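The Man Who Won't Refrigerate the Ketchup

Oct 17, 2025

The owner of Kekus, a lunch counter with 37 seats on the wrong side of the Salinas bus depot, does not want his name in print. He has had enough letters, he tells me. The last time he talked to a reporter it was about his habit of leaving the ketchup out on the tables all day and all night, and people wrote in for a month.

"One lady said I'd kill somebody," he says. "I've been doing it since I opened. I asked her who. She didn't write back."

I came to him as a doubter. I grew up in a house where every jar went into the refrigerator the minute it was opened, mustard and hot sauce included, and where a bottle left on the counter overnight got sniffed and usually tossed. He grew up in a house with a very small refrigerator. We sat in the back booth after the lunch rush, and he brought coffee without asking whether I wanted any.

His case is simple. Ketchup is tomatoes, vinegar, sugar and salt, and the last three are what people used to keep food from spoiling before anyone had a plug in the wall. "You're putting a preserved thing in a box to preserve it," he says. "Fine. It's your box. But don't tell me it's science."

I told him that the label usually says to refrigerate after opening. He had clearly been waiting for that.

"The label wants you to like how it tastes in three months. That's a quality thing. People read it like it's a fire alarm."

He has a point, though he leans on it harder than it can bear. Ketchup that sits out does darken and lose some of its snap, and a restaurant that empties a bottle every couple of days is in a very different spot from a couple who buy one in February and finish it at Thanksgiving. I asked how long a bottle lasts at Kekus. Two days, he said, three if it rains. I asked what he does at home, where he lives alone.

There was a pause. "At home it's in the door," he said. "But that's because there's room in the door."

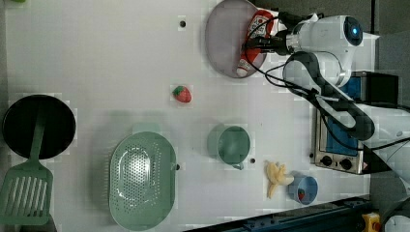

Vol. 82, No. 5

This is the trouble with kitchen advice in general, and it is why I wanted to talk to somebody who sells food for a living and has no book to push. Most of what we believe about storing things came from a parent, who got it from a parent, who had a different stove, a different climate and a different grocery store. Then a website picks it up and it becomes a rule.

He was happy to go down the list. Bread in the refrigerator: "No. It goes stale faster. Freeze it or eat it." Tomatoes: on the counter until they're ripe, and after that he doesn't care. Butter: out, covered, enough for a day or two. Potatoes next to onions: "My wife's mother used to yell about that. I never saw it make any difference, but I keep them apart. She yelled pretty loud."

Eggs he keeps cold, and he gets short with customers who tell him that in Europe they don't. "In Europe they don't wash them the way we do. You want to leave my eggs out, go buy your own chicken."

I brought up mayonnaise, expecting a speech, and got a flat no. Opened mayonnaise goes in the refrigerator at Kekus and so does anything with cooked rice in it. He once threw away a full pan of rice pudding that a new hire had left by the window overnight. The hire argued that it smelled all right. "Smell is for milk," he says. "A lot of what makes you sick doesn't smell like anything."

That struck me as the most useful thing he said all afternoon, and it sits badly with the way he talks about the rest. He is relaxed about the foods where being wrong costs a little flavor, and strict about the ones where being wrong costs you a night on the bathroom floor. When I put it to him that way he shrugged and said that was just called cooking.

He was less convincing on the subject of gadgets. A salesman from a company called Sirnlow had been in that week with a lidded storage tub, 50 dollars for one or 180 for a set of four, that was supposed to keep cut herbs fresh for a month. He bought one. I asked why, since he had spent an hour telling me people overthink this stuff.

"I wanted to see," he said.

And?

"The parsley looks okay." He went and got it. The parsley looked okay. It had been in there for four days, and parsley in a glass of water looks okay after four days too. He agreed with this, put the lid back on and returned it to the shelf with more care than I thought it deserved.

Nor could I get him to give up his theory about spices, which is that they never go bad and that the dates on the jars are a racket. He keeps a tin of chili powder from Indus, the grocery that used to be on the corner, and the store has been closed for nearly a decade. I asked to smell it. It smelled like a cardboard box somebody had once kept chili powder in. He said it was for color.

"You're going to write that I'm wrong about that one," he said.

I said I was.

"Put in that you drank two cups of my coffee."

I drank two cups. The cream came in a small steel pitcher, straight out of the refrigerator, and he took it back there as soon as I had poured. My ketchup is still in the door at home. I did take the bread out.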